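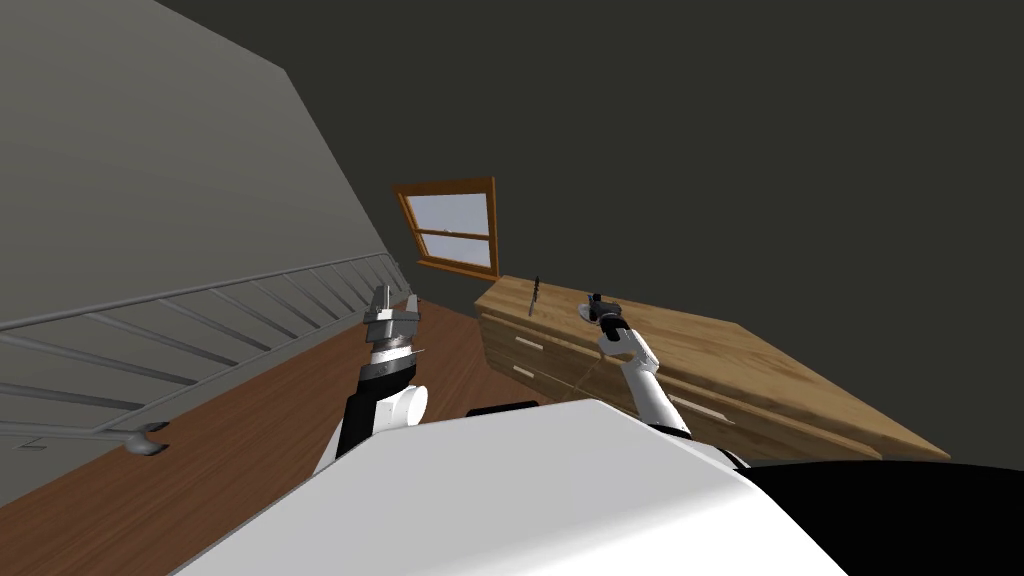 Pellach Weather Words

A list of words and short phrases that people in the Pellach valley use for weather, with meanings, where each one was heard, and notes on spelling. Released January 9, 2021.

What is in it

The list has 1,046 entries. Each entry is one word or phrase in one meaning, so a word with two meanings appears twice. Of these, 518 come with an example sentence. The rest have only a meaning, usually one the speaker gave when asked.

Files

words.csv — the main list
places.csv — the 14 villages and farms, with the short codes used in the main list
sources.txt — the notebooks and printed works we drew on
changes.txt — what was changed and when

All files are UTF-8. The CSV files use commas, with double quotes around any field that has a comma in it. If your spreadsheet program shows odd characters in the headword column, set the encoding by hand when you import.

Columns in words.csv

id: a number that stays with the entry for good. Numbers of deleted entries are not used again.
headword: the word in our working spelling.
heard_as: the spelling in the notebook, left as it was written.
meaning: a short gloss in English.
topic: rain, wind, snow, frost, fog, heat, sky, or other.
place: one or more codes from places.csv, separated by semicolons.
example: a sentence, if there is one.
source: N for notebook, P for print, B for both.
check: y if a second speaker knew the word, n if not, blank if we never asked.

Where the words came from

Most of the list comes from notebooks kept by Judite Esteves while she was teaching at Trurkau. She wrote words down as she heard them and added the village, but often left out the speaker. Nivaldo Frota typed up the notebooks. Benedita Arruda went back to the upper villages with a printout and asked people which words they knew, and the check column is her work. She talked to some 80 people, most of them over retirement age. Names and ages are not part of this release.

Spelling

There is no agreed spelling for the valley speech. The headword column follows the rules Nivaldo set out in sources.txt — one letter for one sound where possible, and no silent letters. Old spellings are all in heard_as, so search both columns if you are looking for something in particular.

Known problems

The lower valley is thin. Sornness has very few entries, and all of them are about wind.
Snow and frost overlap. Some words for hard, crusted snow are under frost, following the notebooks.
A blank in check says nothing about whether the word is still used.
A few glosses are guesses from the example sentence. These end in a question mark.
The "other" topic needs sorting. It holds mud, floods, and a number of sayings about haymaking.

Use

You may copy, change, and share the list, including in paid work, as long as you name the Pellach Weather Words list and say what you changed. Please don't treat it as a record of how people talk now. Much of it was written down from older speakers.

Corrections

Send corrections to Aurora Gouveia, who looks after the files. Give the id, the column, and what it should say. New words are welcome too, with the village — even a rough place is better than a blank.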